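Section 4: Hanging Your Frame

Now that your Ramalho frame is out of its box and the print is sitting nicely behind the mat, it's time for the part most people look forward to (and a few people dread!). Take your time with it. If this is your first go at hanging something on a wall you've just painted, please read through all the steps once before you pick up the drill.

Before you start, let fresh paint cure for as long as the can tells you to. The felt bumpers on the back of the frame can stick to soft paint and pull it away when you move things around later.

You will need: the 2 wall hooks and 2 screws from the small bag, a pencil, a tape measure, a level, and a drill. A friend to stand back and say "up a little" is a great help too.

1. Decide on the height. We like the middle of the picture at eye level, but over a counter or a low cabinet you may want it higher, so you can still set down a lamp or a vase without hiding the artwork.

2. Hold the paper template against the wall and tape the top edge. Walk to the other side of the room and look at it from there, then from the doorway you use most.

3. Check the template with your level and mark both hook positions with the pencil. The marks should be exactly 445 mm apart.

CAUTION: Never drill directly above or below an outlet or light switch. Wires often run straight up and down behind the wall.

4. Drill your holes, tap in the wall plugs if you have drywall or plaster, and drive the screws through the hooks until they are snug. Stop there, please, as overtightening can crack the plaster.

5. Lift the frame by both sides, never by the top rail, and lower it onto the hooks. Give it a gentle tug downward to be sure both have caught.

Note: Near a corner, leave yourself enough space to get a hand in beside the frame. You'll be glad of it when you dust, and again whenever you want to change the print. 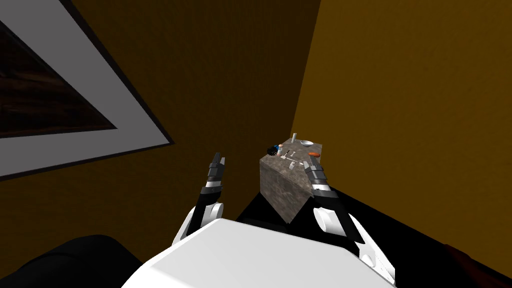 Figure 4. Frame with a wide pale mat and thin black border, hung near a corner.

6. Peel off the template tape slowly, pulling it back over itself, and wipe away any pencil marks with a soft, dry cloth.

If the frame leans to one side after a few days, turn to Section 6, Adjusting the Hooks.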